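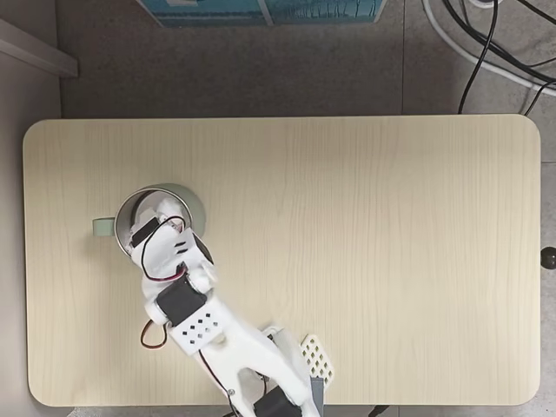 A pale green mug with a metallic rim on a light wood-grain table

An insulated mug is a drinking vessel with a handle, made to keep its contents hot or cold for longer than an ordinary cup. Most have two walls with a gap between them. The type is wider and lower than a vacuum flask and is normally used at a desk or kitchen table, although many are sold with a lid for carrying.

Construction

The inner and outer walls are usually pressed from stainless steel and joined at the rim. In better mugs the air is drawn out of the gap through a small hole in the base, which is then sealed. Cheaper mugs leave air between the walls or use a plastic outer shell. The outside may be left bare, painted or powder coated. Matte coatings in soft greens and greys are common, and they give a better grip than polished steel. The inside is generally left as plain metal, as paint would wear away with stirring and washing.

The handle is fixed to the outer wall only, so little heat reaches it. Squared handles leave room for three or four fingers and are easier to hold with gloves on. Rounded handles are more often found on enamel mugs, which have a single wall and cool quickly.

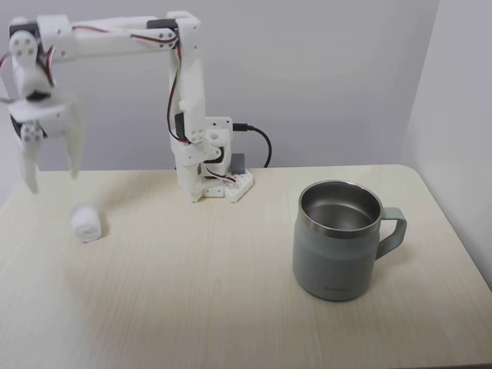
Mugs with a wide mouth are simple to fill and clean but lose heat faster than narrow ones, mostly from the surface of the drink. A lid makes more difference than a thicker wall. Lids are pressed on or screwed on, and nearly all have a rubber or silicone ring that needs to be taken out from time to time and washed.

History

Double-walled mugs grew out of the vacuum flask, first as camping goods and later as household ware. In Fledthorpe they were made by the Bornell works, which began with a plain steel model and added coated colours afterwards. The Plendby pattern, drawn by Narayanan Varghese, had a straight side, a flat base and a squared handle. It was listed in the works catalogue as number 639 and remained on sale after the firm was taken over by Menon. A later version had a slightly heavier base. The colour range changed each November.

Care

Coated mugs are best washed by hand with a soft cloth. Dishwashers can dull the finish and, in some models, damage the seal in the base. Tea stains inside the mug can be loosened with bicarbonate of soda and hot water left for up to 30 minutes. Bleach and steel wool should be avoided. Insulated steel mugs must not be put in a microwave oven or on a hob. A mug whose outer wall becomes hot soon after filling has probably lost its vacuum, and this cannot normally be repaired.

See also

Enamel mug
Tankard
Vacuum flask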